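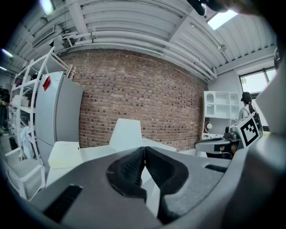
Rondavside Newspaper Index – progress report, February

9 min read

Sorry this is later than we said. Second report on the grant, covers everything since the fall. Posting it on the blog as well as sending it in, same text both places, as agreed.

Quick version. The index is behind on obituaries, ahead on property notices, and the search page works. Money is fine. One decision needed from you, it's under Bevell further down.

For anyone reading on the blog who missed the first report: we are building a name and subject index to the old Rondavside weekly, from the microfilm, so that people can look up a family or a street without cranking through a whole reel. The paper folded long ago and was never indexed past a card drawer that only covers weddings. The film is decent in places and awful in others.

Where we are with pages

912 pages fully indexed as of this morning. Fully meaning read, typed, checked by a second person and loaded. Pages that have been typed but not checked aren't in that number and won't be until they are. I know the first report mixed the two up and made us look quicker than we were. My fault, wrong column.

The target in the application was 2000 by the end of the grant. Still think that's reachable but it depends on the front pages, which are slow. A front page from the good years has tiny type, a dozen small items in each column, and half of them name people by last name only. "Mrs. Harker of the Mill Road is improved." Improved from what? We index her anyway. An inside page of ads and serial fiction goes through in no time. So the pace looks lumpy when it's really just a matter of what's on the reel that week.

We changed the order of work in the fall. Originally it was straight through by date. Now we do the local news pages of each reel first, then come back for the rest. People who write to us want names, and the names are in the local news. The fiction can wait. The cost is that there are gaps in the index that look like errors if you don't know about the change, so there's now a line on the search page saying wich sections are covered for which reels.

Obituaries

Behind. The plan was to have these finished by now and they're not close. Reasons:

The paper ran death notices in at least three different places over its life, and for a stretch it put them in with the church news under no heading at all. You have to read every church column to the bottom to be sure. Also reprints – the same notice would run again the next week with a correction, sometimes a wrong correction. We enter both and link them. That was not in the original plan and it adds time to each one.

Also we underestimated spelling. One family in the notices has its name spelled four ways in a single year. The rule now is: enter it exactly as printed, then add the usual spelling in the second field. Early entries didn't have the second field so those are being redone, mostly on quiet afternoons.

Realistic finish for obituaries is early summer. I'd rather give you that date and keep it.

Property and court notices

Going well, better than planned. These have set wording and once you've done a page of them you can type them nearly without looking. Foreclosures, estray notices, road petitions. The road petitions turned out to be the surprise of the whole project, they list everyone who signed, so a petition for a new culvert gives you a whole road of households in one go. We had three emails about one petition within a week of loading it. People found great-grandparents arguing about drainage.

Film problems

One reel has a long scratch through the left-hand column. Readable if you go slow, except where the scratch hits the first letters of each line, and then it's guesswork and we don't guess. Marked as illegible and moved on.

Hundham holds a second set of the same film, shot from a different run of the paper copies. Had a very helpful exchange with the library there. They'll lend two reels at a time, on loan for 20 days, no charge, we cover postage. The first pair has already been and gone back. Their copy of the scratched reel is clean but a bit dark, and with both of them open side by side we filled nearly all of the missing column. They are also missing a couple of issues that we have, so we've offered them ours in return.

The Toft pages are the other thing. For some years the paper ran a Toft edition with a different page two, and no one told us (no one knew, I think) that these were filmed at the end of each reel instead of in order. Anyone looking for Toft names in the right week would of found nothing. They're now tagged as a separate edition and you can filter for it. This was half a month of work that isn't in any plan. Worth it, in my opinion. Toft had no paper of its own and this is more or less the only printed record of who was running the store.
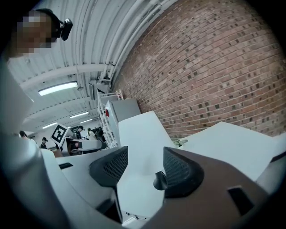
SEARCH PAGE AND COSTS

Search page is up and has been since just before the holidays. It's plain. One box for a name, one for a subject, a date range, and the edition filter mentioned above. Results give reel, issue, page and column. No scans yet, see below.

What people have asked for, in order of how often they ask: scans of the pages; a way to tell us about a mistake; a bigger font. Bigger font is done. The mistake button is done too – it sends us the entry and whatever the person typed, and it's been more useful than expected. Most of the corrections are right. A few are family arguments and we reply politely and leave the entry as printed.

Bevell

This is the decision. The Bevell subscription, the software we type into and the thing that runs the search page, is up for renewal in spring. We can renew the same plan or move to the next one up, which allows page scans to be attached to entries. The same plan is already covered in the budget. The bigger plan isn't, but there's enough left in the equipment line to pay the difference for the first year if you let us move it. After that it would have to come from somewhere else and I don't have a somewhere else yet.

My own view: stay on the small plan until the obituaries are finished, then look again. Scans would be nice but they'd pull people off indexing to do the scanning and cropping, and the index is what you funded. Need a yes or no before the renewal, an email is fine.

Spending

Under on equipment. The reader we planned to replace got a new bulb and a belt instead and is running well enough. A bit over on postage because of the Hundham reels. Typing and checking hours are on budget. Nothing else unusual. The full sheet is attached to the emailed copy, not posted here.

Checking

Some worry after the first report about error rates, fair enough. Changed since then: whoever types a page never checks it, and the checker works from the film and not from the typed sheet. Sounds obvious. We weren't always doing it. Dates were the worst offender, specifically the year in January issues, where the paper itself printed the old year on the masthead more than once. Those are noted both ways.

Next, up to the summer report

Finish obituaries. Redo the early entries without the second spelling field. Next two reels from Hundham. Write up the typing rules properly so a new person can start without sitting beside someone for a week – at the moment they live in a long email and several peoples heads. Front pages as time allows.

There's also the question of what happens to the wedding cards in the old drawer. They're good cards. They should go in the index, but they were made from the paper copies and don't give columns, so each one has to be found on the film again. Not starting on it this spring. Will put a proper estimate in the next report.

Comments

millroadgirl
Found my grandmother's piano recital in here last night. Up till one in the morning. Thank you!!

Anonymous
Is the Toft filter supposed to show results from the main edition too? I get both when I put a date range in.

Rondavside Newspaper Index
No, it shouldn't. Will look at it. What range did you use?

Anonymous
Any range with a January in it seems to do it.

reelreader
Please do the scans eventually, but agree with obits first. My great-uncle has to be in there somewhere, probably at the bottom of a church column.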